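Leave the Bricks on the Table

By Lesia Bilyk

There is a rule in many homes and most classrooms that toys get put away before anything else can start. I followed it for years. I now think it is a poor rule for building bricks, and that a few of them should be left out on a table where people sit, eat and drink tea.

I don't mean the whole box. A full box is a chore. It gets tipped out, the pieces go under the couch, and the child who asked for it wanders off after ten minutes because there is too much to look at. My sister-in-law once bought a secondhand lot of 3,232 pieces for her boys. They sorted it twice and built very little. The things they remember came from a handful of bricks at my mother's kitchen table, while the adults talked.

A handful is enough to start with. A child puts two together, takes them apart and tries it another way. So does a grown man waiting for the kettle. My neighbor Inna Symonenko is 39 and will tell you she has no interest in toys, but put a few loose bricks near her cup and her fingers find them.

Teaware in a basket, a glass pitcher, and a few bricks on a plain white table: 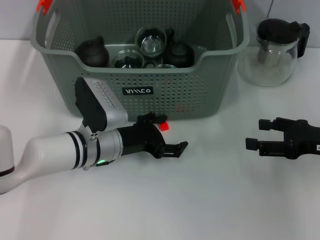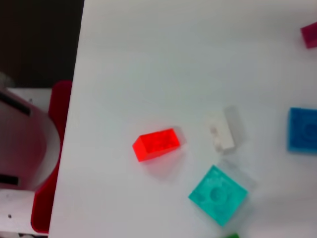
The usual objection is mess, and I take it seriously. Small pieces near food and drink can be a nuisance, and where there is a baby or a toddler they have to go up high, no argument. But for everyone else, the mess from a few bricks is less than what we accept from mail, chargers and keys. We let those sit out all week and call it normal.

The other objection is that children must learn to tidy. They should. A child can learn that with cups, which need to be washed and go back to the same place every day. A cup left out is a cup somebody else has to deal with. A brick left out is still in use, even when no one is touching it – the half-made thing is waiting for its next part.

I would also spend less on storage. I have owned stacking drawers, a zip-up play mat and a tower with labels, and the best of them worked for 37 days. What we use now is a soup bowl. Most of the bricks stay in the closet, a few stay on the table, and when we get tired of those we swap them for others.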